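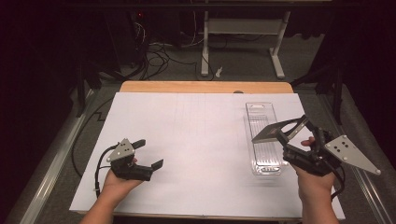
Wed 9 October

Up at six, rain until nine. Spent most of the day at the long table with the white board on it and got the grid finished, or finished enough. I drew the lines in hard pencil so they wouldn't smear and now I can barely find them. The top half shows if I stand at the window side. I may go over them next week with something darker, but then they're there for good, so I'll leave it for now.

The clear tray sat on the board all morning while I decided about it. It's the long narrow kind with ridges along the bottom, and I have been treating it as a pen tray, which was wrong. Pens slide to one end. What it wants is small flat things standing against the ridges. I tried the sample cards from Lurnel in it after lunch and they stayed up. It is easy to lose track of on white, being see-through. I put a strip of blue tape on one short end before I went to eat.

Measured again. The board is 760 across the short way, same as I had in July, so the note in the old book saying otherwise can be crossed out. It still leaves a strip of table bare at the far side, where the cable hole is. I had wanted to cover the hole. Denise Bainbridge says leave it open, we'll want a lamp there by November. She is probably right. The lamp I like is the Masura one and it clamps, so it wouldn't need the hole, but the cord would.

Called Gkikas about the second tray. They don't have the long one in stock, only the square, and the square doesn't help me. The man offered to put me down for the next delivery and gave me an order number ending in 834. No date. I asked for 3 and will see what comes. He also tried to sell me lids.

Vacuumed the carpet under and behind the table. The gray hides everything until you kneel on it. Found two pushpins, a washer and the cap of the glue I threw out in July for having no cap.

Lunch was the rest of the lentils. Walked to the post office in between showers with the parcel for Aunt Claire, 20 minutes each way, line out the door. Bought stamps while I was there.

Denise came by at four and we tried turning the board the other way around. It looked worse and we put it back. She thinks the table should move away from the wall so two people can work facing each other. I said not before the Claltari boxes are gone. They need to be collected first, and I have left two messages.

Tomorrow: tape for the other end of the tray, call about the boxes again, return Denise's level. Knee a little stiff tonight from the floor. Bed at ten.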